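Two-arm drink station, right hand catching the drip tray

Forum: Cells and Workstations > Setup and Maintenance

lurquhart
Posted January 21, 2019

I look after a two-arm station that serves from a Hämmerli dispenser. The dispenser sits in the middle of a white table, the robot works from the front, left hand at the head and right hand on the cup. The hands are Pikalov. It has been in use since May and most of the trouble has been in the last few weeks.
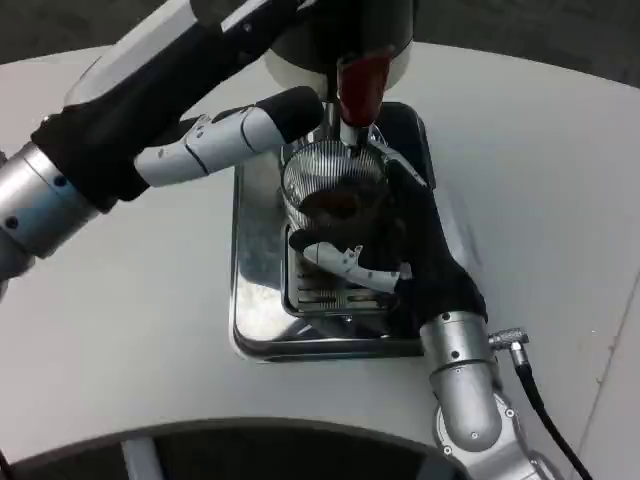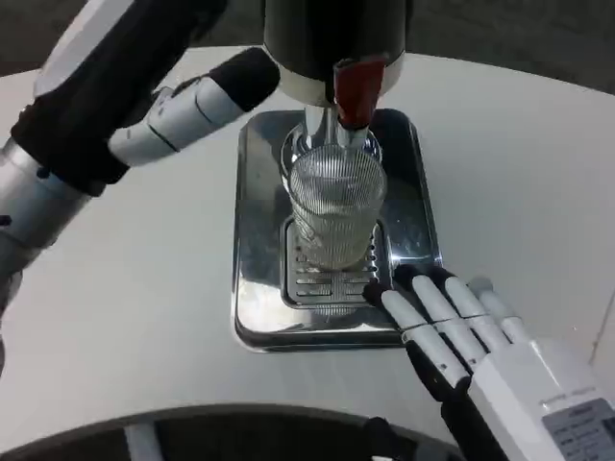
The fault is with the right hand. On the way in to the cup, one of the fingertips catches the rim of the steel tray. It doesn't happen on every cycle. When it does, the hand stops on a force trip and somebody has to clear it. The log shows 3 trips in the last 200 cycles, all on the right side, all on the approach. Nothing on the retreat.

What I have done so far:

Re-homed both arms.
Checked the wrist bolts on the right. All tight.
Swapped the fingertip pads.
Re-taught the grasp point with the tray empty and clean.

After the re-teach it ran fine for the rest of the shift and then started again the next morning. Same pose, same finger. Anybody seen this?

Lorna

t_safavi
What happens to the tray overnight? If it comes off for cleaning I would look there before touching the arm.

lurquhart
It comes off, yes. The closing shift lifts the tray, washes it and puts it back. The dispenser base stays on the table.

t_safavi
Then that is your answer, or most of it. A smooth tray on a smooth table will go back in a slightly different place every night. You re-taught to one position and the next morning it was in another. Put a straightedge against the tray after tonight's cleaning and measure from the table edge. Do it again tomorrow.

a.calado
I don't agree that it has to be the tray. We had the same complaint on a Vasarberg bench and spent a week making brackets. It was the finger. One tendon had gone slack and the fingertip sat low whenever the hand was open. With the hand closed it looked perfect. Open the right hand all the way, hold it over something flat and compare the fingertip heights. If one is lower than it was when you commissioned, adjust it or change it. Re-teaching only hides it for a while.

Also, if you run a glove on that hand, check how far the fabric has worked its way down. Ours used to bunch at the base of the finger and hold it a little bent.

t_safavi
A slack tendon doesn't fix itself for a shift after a re-teach.

a.calado
It can look that way. The re-teach moves the whole hand up, so the low finger clears. Then it sags some more.

t_safavi
Overnight, with the power off? Every time?

a.calado
I said check it. It takes a minute.

Leonilde T
Can I ask about the cable? In the first picture the black one leaves the connector on the right arm and goes off toward the lower corner. Is it tied down anywhere past that point? We had a cable with too little slack and it pulled the forearm over when the arm reached across. The numbers from the encoders were all good and the hand was still out, because the base plate was flexing.

lurquhart
It has a clamp on the stand behind the robot and nothing before that. I can move the arm through its full reach by hand and the cable stays loose, but I have never checked it with the elbow out. Will do.

To Adelino: there is a glove, yes. I'll take it off for the finger test.

zulmira_s
Two cheap things from our place.

First, stop teaching the grasp from the table. Teach it from the tray. Pick two corners of the tray, touch off on both with a closed hand at low force at startup, and offset everything from there. Takes us under a minute at opening and nobody has to be careful about where the tray goes.

Second, raise the approach. Come in higher than the rim, then drop to the cup at the end. A lot of the default paths run flat over the table and the rounded tray corners are just where the fingers pass.

t_safavi
I would still rather have two stops on the table and be done with it. Touching off on polished steel every morning wears the pads, and if the tray isn't seated flat you get a bad number and you trust it.

zulmira_s
We change pads at the normal interval and have not seen extra wear. Stops are fine too. The trouble we had with stops is that coffee and syrup collect behind them, and then the tray is pushed forward and you are back where you started.

t_safavi
Clean behind them.

zulmira_s
You have met the closing shift, I take it.

lurquhart
Update after two nights.

Tray: moved. Measured from the near table edge it was 3 mm off the first morning, toward the robot. Second morning it was nearly back to where I taught it, and we had no trips that day. So Tahmineh's point stands.

Fingers: glove off, hand open, compared over a flat plate. One fingertip does sit lower than the rest. It is inside the limit in the Pikalov manual, but it is the same finger that catches. I took up the tension and it is level now. So that was there as well.

Cable: fine with the elbow in. With the elbow out it goes tight just before full reach. The station never goes there in normal work but I have let out some slack anyway and moved the clamp.

I have raised the approach height by 50 mm and the hand now comes down to the cup at the end. It adds a little to the cycle, no complaints from the counter.

Leonilde T
Good. Watch that the new slack doesn't hang where the arm can lean on it against the table.

a.calado
Write down the tension setting. You will want it in a few months.

lurquhart
Done, it's on the sheet inside the cabinet door.

t_safavi
And the stops?

lurquhart
Ordered from Skandodine, low plastic ones with a gap underneath so they can be wiped through. If they collect dirt I'll go to the touch-off. Until they come I have put tape marks on the table and told the closing shift to line up the corners.

zulmira_s
Check the tape in a week. Ours came up with the first hot wash of the table.

lurquhart
162 cycles since the changes and no trips. Leaving the thread open until the stops are in. One more question while I have you all: what are people using to wipe the fingertips? The pads I took off were sticky on the underside, and I don't want to put solvent on the new ones.

zulmira_s
Warm water and a lint-free cloth, then let them dry before the hand closes on anything. No alcohol on the Pikalov pads, they go hard.

a.calado
Same here.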